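Tromthorpe Health Notes
04/05/2019

Does the waiting room app know how sick you are?

Readers of this newsletter will have had the postcard by now. Starting in August, the Tromthorpe clinics want patients to report symptoms through a phone app called Predness before they come in. You answer a set of questions about fever, cough, stomach trouble and who else in the house is ill, and the app gives you a color. Green means stay home, yellow means call, red means come now. The answers also go to the county, which hopes to spot flu and stomach bugs a few days sooner than it does today.

I went to the public meeting last month wanting to like it. Early warning is a good thing. Two winters ago the county put out its flu notice after the schools had already emptied, and I would be glad never to see that again. But I came home with more doubts than I took with me. 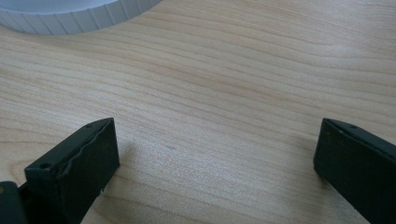 A light wood tabletop.

The number on the postcard is 3882. That is how many people used Predness during the trial, and the company behind it, Werel, put it on the first slide and the last one. What the slides left out was how many of them kept using it. When Macarena Soler, who worked as a school nurse here for years, asked from the floor, the answer was that 400 people filled in the questions every week to the end. The rest dropped off at some point, and Werel could not tell us when or why.

Soler's next question was the better one. Who were the 400? If they were mostly people who already keep an eye on their health and own a newish phone, then the county has a fine picture of how those people feel on a Monday morning. It has a much poorer picture of the night shift at the packing plant, or of anyone over 80 who still uses a landline. An outbreak that starts in one of those places would look like nothing at all on the map until it had moved somewhere else. The speaker said the data would be "adjusted." I asked how and was told the method belongs to the company.

Then there is the claim that the app caught last winter's stomach bug early. The chart shows a bump, and then the clinics getting busy after it. Fine. It also shows two other bumps, earlier in the season, that were followed by nothing. Those were described as noise. Maybe they were. I would like to know how you tell noise from a warning on the day it happens, when you don't have the rest of the chart to look at. 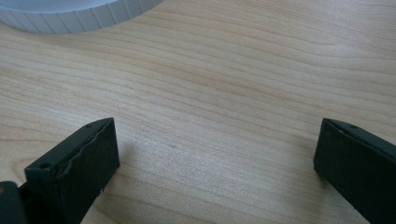
Privacy got the least time of anything that evening. The notice you agree to when you sign up says your answers are shared "with partners for public health purposes." I asked for a list of the partners. One is the county. Another is Nowicki, which stores the records. After that the list ended with the words "and others as needed," and I don't see how a person can agree to that. The notice also says location is collected "to improve results." It does not say how exact the location is or how long it stays on file. With 155 households on some of our rural routes, you would not need a name to work out who has been ill.

None of this means the idea is bad. A simple weekly count from the clinics and the school nurses, put up where everyone can read it, might do much of the same job with no phones involved. We had something close to that until the budget was cut in the 2000s. When I brought it up, I was told that paper reporting is slow. It was slow, but you could see where the numbers came from.

The county says signing up is a choice and that patients who don't use the app will be seen as usual. I would like that in writing at the front desk before August. Questions can be left at any of the clinics, and the full trial report is supposed to be available there on request. I requested mine at the meeting and am still waiting for it.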